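Talk notes – "Living With the Big Sofa"
Furniture evening at Zervas, Friday slot, second after the break

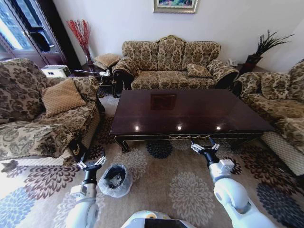 Slide 1. The damask three-seater with its two matching armchairs.

Leave it up while people find their chairs. Say hello, thank Zervas for the room and the coffee. Phones off, mine too.

Start with the question I get every single time: is that pattern too much? My answer is no, and I'll fight you on it! A big floral medallion needs a big piece of furniture to sit on. Put the same fabric on a little dining chair and all you get is half a flower and a bit of stem. On a sofa you get the whole repeat, and the tan and olive-brown keep it from shouting.

Point at the back. Three rounded sections, then that carved crest coming up in the middle. Ask the room who has dusted one of these (hands up, wait for the groans). Soft paintbrush, dry, work from the top down. I used to go at mine with a damp rag and I'm still sorry about it.

Arms next. Scrolled arms eat up space, so please measure across the outside of the scrolls and then measure your doorway. Tell the Usten story here – the sofa that spent 8 days in the hallway with everybody climbing past it to get to the bathroom. Don't rush this one, it gets a laugh.

Pillows. Look at how small the diamond quilting is next to those medallions. Plain tan, tiny pattern, one on the sofa, one on each armchair, and I wouldn't add any more. If you pile on six florals you'll spend your evenings moving pillows to sit down. Somebody will ask about velvet. Velvet's fine, go for it.

Walls! White, and I love it here. The gold frame over the sofa gets to be as fancy as it likes, and those red branches in the corner really pop. I'd have been scared of the red on paper. Now I want some.

Money part, keep it short. My own recover quote from Drivum was $2,167 for a three-seater, fabric included. Clikar wanted almost $400 for the loose cushions alone, and I said no thank you and bought a better vacuum attachment. Remind people these were my quotes for my sofa, so get your own. And ask for the pattern match in writing, so the flowers line up from the back down onto the seat. Ask before they cut!

Sunlight, if there's time. Tall windows are lovely and they fade fabric. Swap your cushions around if they come off, and close the drapes in the afternoon when you're out.

Questions, ten minutes. Fabric swatches are in the blue folder, pass them along the front row first and get them BACK this time. Sign-up sheet for the May workshop is by the door.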